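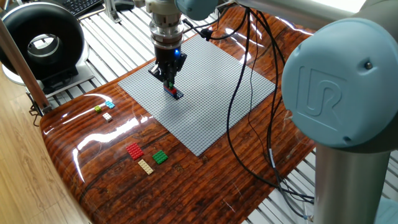
Zernari Brick Station
Demonstration recording kit for fine assembly

Stacking toy bricks is easy until you ask a robot arm to do it. The studs are small, the fit is tight, and a piece held slightly crooked will sit on top looking attached while being nothing of the kind. We built a product around this.

The Brick Station is a bench package for recording examples of placing and pressing small parts. An operator guides the arm through a placement, the station saves arm position, finger opening and fixed-camera video on one clock, and your learning system gets to study the result, hesitations included.

What ships
Gripper adapter and cable set
Fixed camera with clamp mount
Baseplate and loose bricks in mixed sizes
Broltow recording software, one seat
Printed setup guide (short, and yes, people skip it)

What you supply
Arm, gripper, controller, table and an operator with patience. The table can be any finish you like. Shiny ones throw glare at the camera, and some customers want exactly that in their data. Others buy a mat.

Recording
Episodes run up to 35 seconds by default. After each one the operator marks it as keep, retry or discard. Please keep some of the fumbles - a model that has only seen perfect placements has no idea what to do with a bad one. We suggest 100 kept episodes per task before your first training run, and 8 starting layouts so the arm doesn't simply memorize the table.

Support
Setup help is included for 3 months. Write to Hiu-tung Hsu on the applications desk, and attach the log file with your first message. She will ask for it anyway.

Replacement bricks are sold by the bag. They do go missing - check under the table before ordering.

Page updated November 11, 2025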